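I took the 8:40 train out to Gonville on Thursday because my sister swore I'd enjoy it, and because I've been complaining about dishes and laundry for so long that she thought I should go see what's coming for them. The open day was at Zotora, which takes up two floors of an old office building behind the bus station. Free entry, free coffee, a sticker with your name on it. I was in.

Finding the door was the hardest part of the morning. The sign points you at the loading dock, and four of us walked all the way around the block before a guy on a smoke break waved us in (thank you, smoke break guy). Parking looked awful too, so take the train if you go.

They split us into groups. Ours was led by Cheuk-hei Chien, who works on grasping and talks very fast and very happily about fingers. Before we got near anything with a motor in it we had a short talk upstairs, and I'll admit I expected a sales pitch. It was more like a list of complaints! Towels are terrible. Plastic bags are worse. Anything clear or shiny gives the cameras a hard time, and anything with liquid in it can shift its weight while you're moving it. Somebody asked about ironing and Cheuk-hei just laughed.

Then down the stairs to the part I'd come for. They have a little room fitted out with a desk and a fridge, and the chore of the day was about as small as a chore gets: a bottle on a desk, and a robot that's supposed to pick it up. I do this forty times a day without thinking. Watching a machine line up for it, I started noticing how much there is to get right, like how high your hand needs to be, which way the thumb goes, and how you keep from knocking the thing over on the way in.

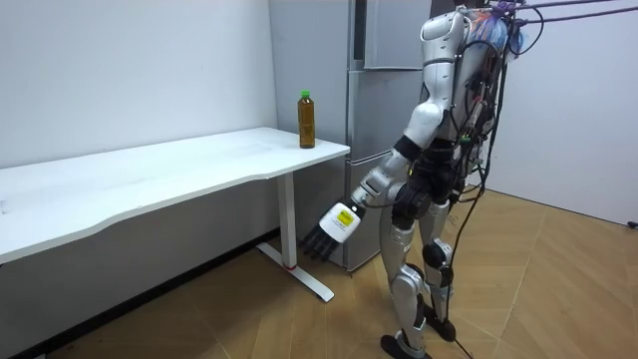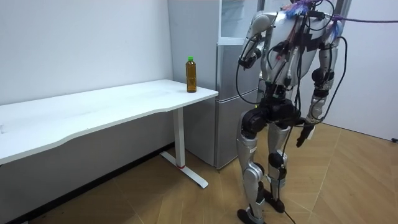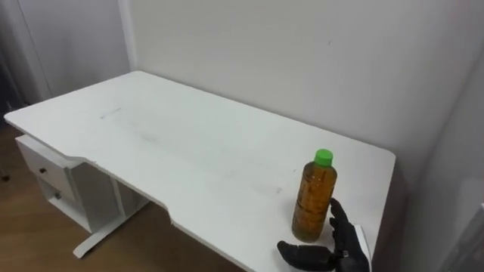
I asked Cheuk-hei the question everybody must ask, which is when I can have one. He said it depends on what I mean by "have one." Picking up one object from one table in a room the team knows well is something they can practice over and over. My kitchen is another story. He wanted to know what was on my counter right then, and I had to confess to a toaster, mail, bananas, a drill, and a bowl of keys. He looked a little sad.

A woman in our group, Yasaman Talebi, runs a small grocery and had come with a much more practical list than mine. Could it face up the shelves? Could it rotate the milk? Could it take a case of soda off a pallet and put the bottles out with the labels forward? I loved her questions because she wouldn't accept "soon" for any of them. The answer she got on the shelves was that parts of it can be done, slowly, if the shelf is laid out for the machine. She said her nephew does it fast with the shelf laid out for customers, and she'd be keeping the nephew.

The last stop was the shop-floor area, with a packing arm they call Miner (it digs things out of bins, so, fair enough). I thought this was a lot closer to real work. It was pulling boxed parts out of a tote and setting them in a tray, and the screen beside it said 112 picks since the start of the shift with 9 handed off to a person. Trevor McIntyre, who looks after it, was proudest of the 9. He said the old software would just keep poking at a stuck box until someone came over and hit stop, and now it asks for help. I have worked with people who could learn that.

He also let us try the remote controls, with a line of course, and I got maybe two minutes. Oh my goodness, it's hard! I wanted to move a foam block from one square to another and I missed it completely, twice, then squashed it flat against the table. A kid of nine or ten went after me and did it on the first try. Trevor offered the kid a job.

There was a sandwich lunch afterward, which wasn't great -- the bread was dry and the vegetarian ones went in a flash -- and a Q&A that ran long. The best question was about who'd clean the robot. Nobody on the panel had much of an answer, though they did say the hands get wiped down.

So, can they do chores yet? From what I saw, I'd say the shop floor is getting there if the job is boxes in and boxes out and there's a Trevor close by. The house is further off than the videos had me believing. I'd still happily go back next year and ask again, and I'd pay for the ticket. Yasaman and I swapped numbers and she's promised me a report on the nephew.

If you're thinking of going, they run the tours in the morning and after lunch, and the morning groups are smaller. Ours had 26 people and that was already a squeeze on the stairs. Wear flat shoes, eat before you get there, and get in the remote control line early. I caught the 3:15 home and did the dishes.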